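Berkwood Toy Swap list
Posted Wednesday, 7:42 pm by the Berkwood list desk

Re: play kitchen bits, what to keep?

Hi all,

Quoting the earlier message so everybody's on the same page:

> I've got a big bin of play food and dishes and I want to get it down
> to one set that fits in a drawer. Do I sort by color, by size, or
> just keep whatever gets played with? Also, does anyone bother
> keeping the bottles? Ours end up under the couch.

Keep the bottles! The ketchup is the first thing that goes missing at our house and the first thing anyone yells for. I spread a bunch of stuff out on the white table to have a think (so much easier than digging in a bin), and I put the ketchup on a plate so it would quit rolling off. The green colander stays no matter what, it's been a hat, a boat and a bed for a bear. Same with the cups, the sage one and the blue one, even though they don't match and came out of two different Rowbotham grab bags. The little fruits I go back and forth on.
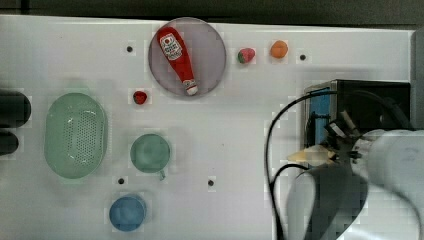

Inda: I'd keep the small fruit but put it in a zip bag of its own, or it all sinks to the bottom and you never see it again. We gave up on sorting by color. Ours goes food in one box and dishes in another, and even the four-year-old can put it away.

OK, I like that, food and dishes. That takes care of the plate, colander and cups in one go. I'm still stuck on the bigger food, mainly the banana. It takes up the room of three strawberries and the label has never come off, no matter how much it gets picked at. But it's also the telephone, so I think it has to stay (there would be tears). 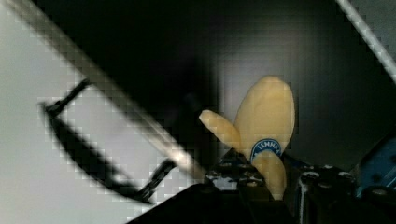
The banana, blue label and all.

If anyone wants extras, I'll have a bag for the Flurnach swap table in February. Mostly doubles, plus some lids that go to nothing I own. First come, first served, and please bring the bag back this time!

2 replies | 20 views | 0 shares

Contact the list desk | © Berkwood Toy Swap | Back to top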